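Spent Wednesday night going through the equipment budget for our hand-held gripper kits. Posting it as a thread because a few people asked what this costs for a group our size. Four people, one rented office, no hardware staff.

1/ We collect kitchen chores. Clearing counters, picking up trash, putting dishes on racks. A person holds a gripper in each hand and does the job, and the recording goes into training for an arm we don't own yet.

2/ I priced the arm first. That was backward. The arm can wait until there is enough data to be worth running on it, so it moved to next year's sheet and the hand-held sets moved up.

3/ The quote from Sesel was $1,398 per pair, shipping included. Pukix came in lower on the base price but charges separately for finger pads, cables and the storage case. Once I added those lines the gap was small enough to ignore.

4/ We went with Sesel for two pairs. A third pair is on the list for June if the first two hold up.

5/ The counter is where most of our hours go. Real kitchens only. We tried a mock one last year and it was too clean to be useful.

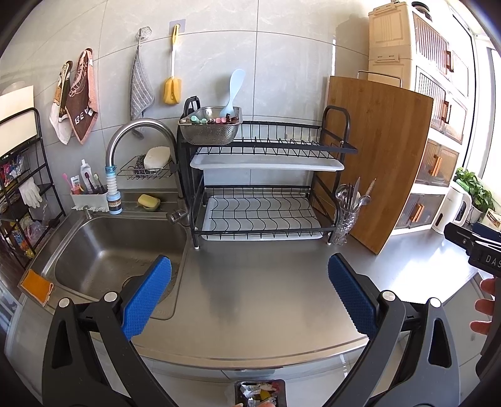

6/ Pads are the line I got wrong. I budgeted one replacement set per pair for the whole year. We are already into the second. A set is $95, so plan on at least three per pair and be glad if you have some left over.

7/ Storage is the other one. I put down $240 for drives and that was gone before the second month was over. Evander Kerr runs our recording days and had asked for double. I should have listened — his number was right.

8/ Kitchen time: we pay households $500 for a block of four sessions. It looks high on the sheet. It is still cheaper than building a kitchen and filling it with somebody's actual stuff.

9/ Trash is worth budgeting hours for. Wrappers, cartons and bags fold, slide and stick to each other. My plan gave them the same time per item as cups. I have since doubled it.

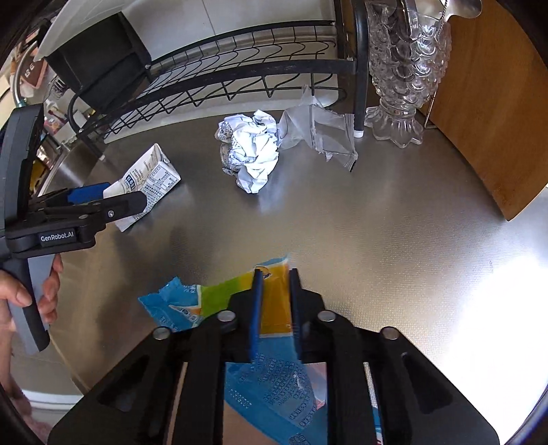

Clearing a wrapper and a drink carton off a steel counter.

10/ Things I left off the first sheet and had to add: a spare cable for every unit, insurance for working in other people's homes, and a paid half day for each new operator to practice.

11/ Abreu has a rental plan that I looked at twice. For a one-month project I would take it. Past four months you have paid for the pair and you still have to send it back.

12/ Next up is labeling. I have one quote from Virkier and am waiting on another. Will add the numbers to this thread when I have both.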